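Grora
@grora_neltholm
4th February

1/ We moved to Neltholm nine months ago and I want to write down what I learned about buying old furniture in a small town. My English is not perfect, please be patient with me.

2/ In my country we bought everything new, from one big shop. My first month here I did the same. I spent 1,550 dollars on a bed, a desk and two chairs. One chair is already broken at the back leg.

3/ Then a neighbour told me about the Palomino, the second-hand hall on the road to Plirkumville. It is open in the mornings only. Bring cash, the card machine is slow and the line behind you is long.

4/ My first purchase was a chest of drawers in a dark colour, for 42 dollars. The drawers did not slide well. I rubbed a candle on the runners, as my grandmother did, and now my daughter can open them with one finger.

5/ Some words I had to learn: "solid" means the same wood all the way through. "Veneer" is a thin sheet of real wood over something cheaper. Veneer is not always bad, but you cannot sand it many times.

6/ "Butcher block" confused me the most. I thought I must go to the butcher. It is a top made from many strips of wood glued side by side, and the strips can have quite different colours.
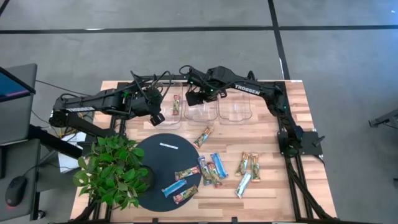
Grora
Newcomer, Neltholm. Writes about home and small repairs

7/ I like this kind of top because a small stain gets lost between the light strips and the darker ones. For a family that eats at the table and also does homework on it, I would choose it again.

8/ About care. I use mineral oil from the pharmacy. Put it on with an old T-shirt, leave it overnight, wipe it in the morning. Do not use olive oil! It goes sticky and it begins to smell. I learned this with a cutting board, luckily a cheap one.

9/ Please measure your door before you buy. I measured the room, the wall and the car, and I forgot the door. The sofa spent one night in the garage of my neighbour.

10/ Bargaining: at home we always bargain, here it depends. At the Palomino the price on a yellow tag is fixed. On a white tag you may ask, politely, and only one time. I asked two times and the lady laughed at me, but she was kind.

11/ Look under everything. Under a table you can see if the screws are old or new, and if someone has repaired a leg. Smell the drawers also. A damp smell stays for years, even with baking soda.

12/ Next I want to find a bookcase, not too deep, in any colour except white. If you live near Plirkumville and you have one in your basement, please write to me. I can come with the car after lunch.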